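Tonantzin Camacho asked me back in February whether the Plunddale brush pen was worth the money, and I told her I'd have an answer by the end of the week. Well, Tonantzin, I'm sorry! I kept drawing with it instead of writing about it, so I suppose you can guess which way this is going.

I do a small strip called Kukska, about a goose who runs a bakery badly, and I ink all of it by hand. For years I used a dip pen and whatever bottle was nearest. The Plunddale is refillable, with a soft synthetic tip and a cap that clicks (I love a cap that clicks), and I've now put it through 46 strips plus one very long birthday card for my aunt.
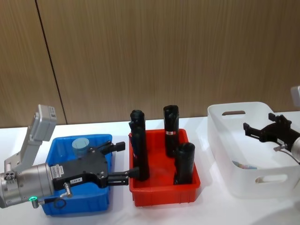 White tabletop, brown wood-grain wall.

The line is lovely. You can go from a whisker to a big fat goose shadow in one stroke, and it comes back to a point when you lift it — most of the time, anyway. After a long evening of feathers mine gets a bit sleepy and needs a roll on scrap paper before it will do eyelashes again. Lettering was harder. My hand is heavy, and the first seven strips have speech balloons that look as if everybody in the bakery is shouting.

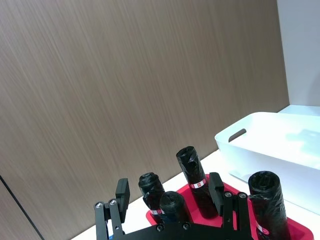 I've stopped lettering with it altogether and gone back to my old Brirneck fineliner for the words, and the two blacks sit together nicely once they've dried. Paper matters more than I expected, too. On the cheap pad the ink crept out into little hairs, but on Chmielewska bristol it stayed exactly where I put it, even when I went over it with an eraser sooner than I should have.

Refilling is my one real grumble. The barrel unscrews the opposite way from every other pen I own, and I've got a gray thumbprint on page 231 of my sketchbook to show for it. Do it over the sink, and don't wear the nice cardigan.

Would I buy another? Yes, and I already have, in the smaller size, for noses.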